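What the second arm costs: planning a robot purchase for a training kitchen

Sevim Ekinci had the spreadsheet open before the kettle had boiled. It has 63 lines, and she says the robot itself takes up one of them.

Ekinci plans equipment for Ludlow, a firm that supplies and fits out training kitchens for colleges. For the past year part of her job has been to work out what it would take to put a two-armed robot on light food handling, such as moving fruit from a board to a plate, and to tell her directors what to set aside for it. She was asked for a figure. She came back with a plan covering two budget years, and a request to delay the largest order until August.

"People want the price of the machine," she said. "I can give them that in a minute. What takes the time is everything the machine needs before it can pick up a piece of fruit."

The trials she is budgeting for are modest. They use toy food, plastic plates and a cutting board on an ordinary table. Ekinci chose the props herself and is happy to say they were the cheapest item she has ever approved.

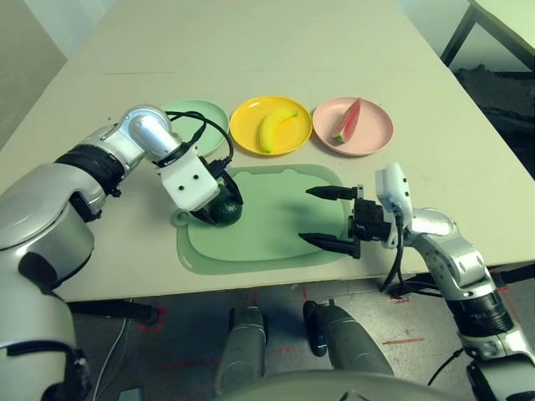

She started with toys on cost grounds. Real fruit bruises, has to be bought again every few days and needs a fridge nearby, and in her view it teaches a buyer very little in the first months. "You want to know if the gripper can close on something round and let go of it where you asked. A plastic banana will do for that. I have a line for real produce, but it sits in year two and I won't release it early."

Her first draft had one arm. A single arm was easier to defend, and she had a quotation from Jevitz that came in under her limit. She changed her mind after listing the tasks the colleges had asked for. Of the 16 on the list, most needed something held still while something else was done to it.

"You can buy clamps and jigs instead, and I priced that too," she said. "Every new task wanted another jig. By the time I'd added them up, and somebody's hours to fit them, the second arm didn't look so dear."

It did bring costs she had missed. Two arms can reach into the same space, so more time had to be set aside for checking that they keep clear of each other. The service contract went up. So did the insurance, which she had entered as a single sum and had to ask for again.

The part of the plan she defends most firmly is the money for grippers. She has put in 4000 pounds for spare fingers, pads and cables, and was asked twice to cut it.

"I said no both times. Fingers get worn and they get knocked. Cables move every time the arm moves. If you're waiting three weeks for a cable, you've got a very expensive coat stand."

She would rather lose a camera, though not willingly. Her plan allows for cameras at the wrists, so that whoever is reviewing a run can see what lies between the fingers. A supplier called Nwachukwu offered her a cheaper package with a single overhead camera. She turned it down after asking how the view would hold up once an arm was in the way, and getting what she describes as a long answer.
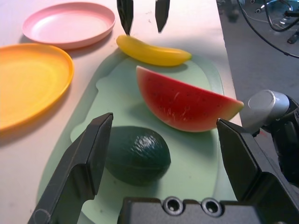 6 min read

Staffing is where she thinks most first-time buyers go wrong. Her own sheet had nothing for it until the third version. She now allows for one trained operator whenever the robot is on, plus a second person for half of each day to reset the table, log the runs and tidy up. Training for both comes out of the first year's money.

"It's dull work, putting the plates back. It still needs paying for. If you leave it out, it gets done by your engineer, and then you're paying an engineer to put plates back."

Floor space was another late entry. The supplier's drawing showed the footprint of the robot and nothing else. Ekinci measured again with the table in place, room to walk behind it, a second table for tools and somewhere for the cables to run. The room she had been promised was too small, and the larger one has a higher internal charge, which now has its own line.

She looked at leasing. Domura quoted for a three-year term with servicing included, and she liked having one payment to explain. In the end she split it: the arms on a lease, the grippers and cameras bought outright. Her reasoning is that the arms should stay the same for the whole term, while the grippers will probably be changed once the trials show what works.

Asked what she would tell someone starting the same job, she thought about it for a while and then scrolled to the bottom of the sheet, where there is a line marked "not known yet". It was the first thing her directors queried. She has kept it in every version, and she fills in a note beside it each time some of it gets spent. So far the notes read: longer network cable, second set of plates, electrician.

The order for the arms goes to the board after the summer. The table is already paid for.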